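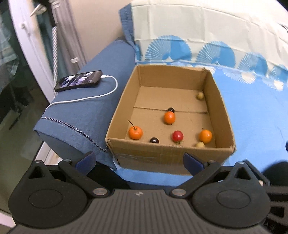 ## Oltport Hand-Held Gripper Kit

If you have been wanting to build a gripper at home and keep getting stuck at the linkages (we did too, for most of one winter!), this is the kit we wish somebody had sold us. You hold it in your own hand and close the two finger pads around whatever you like, and a shallow cardboard box of small round fruit makes a lovely first practice set, with plenty of sizes and colors to pick between.

Raili Ahonen drew up the linkages at her kitchen table, and she still answers the build questions herself, usually at more length than you asked for.

### What comes in the bag

- Both finger pads, plus 2 spare
- Linkages and pivot pins, already deburred
- Body and housings, ready to screw together
- Printed build guide, 30 pages, with big drawings

### Good to know before you start

Set aside an evening and a clear bit of table. Leave the pivot pins a touch loose until both sides are on, then snug them up a little at a time, swapping sides as you go. Small soft fruit bruises easily, so start with a gentle squeeze!

The Zilell pads fit this body too, but the older Gravum ones are too wide.

**Part no.** 347
**Price:** $60, shipping extra
**Page updated:** 4/30/21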